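Food & Drink | Features

Last updated: June 6, 2022

The works canteen in Eltden closed in November, after 29 years. It had fed 173 people a day, most of them from the Hudec factory, and a hot lunch cost less than the bus home.

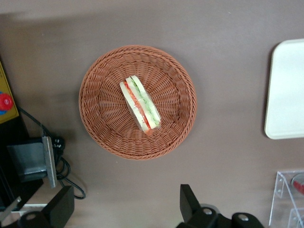

A wrapped sandwich, with tomato on pale bread.

Staff now bring their own food or walk to Tovesex, 19 minutes each way. Lunch is half an hour - so few bother.

Related
Tovesex market to lose 3 stalls
Trolomik bakery extends its hours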